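Ticket 321: Gudeck cell, bowl release drifting

Hi all, and thanks for your patience with this one! The arm on the Gudeck cell has been letting go of the bowl a little off target, so I've gone back to the plain stacking job, blue bowl on green plate, and reloaded the Flenolo grip settings.

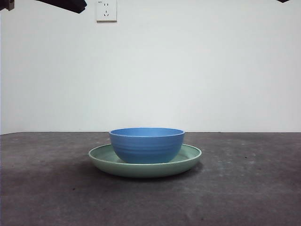 Charvát: Did you redo the wrist offset after the reload? Ours went back to zero and we lost a morning to it.

I hadn't, so thank you, that's next on my list. The wrist view will be my check for it. With the bowl's rim down at the fingers and the plate still showing behind it, I can compare the two edges before every release.

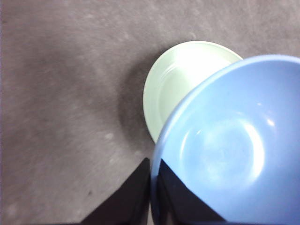 Finger pads are still the old set, and I'd like to swap them before I touch the speed again. I'll do 9 cycles with the new pads. Glare might be fooling the edge finder too, as there's a strong bright patch in the well of the plate, so I'll turn the lamp down for the last 3. Leaving this open until then.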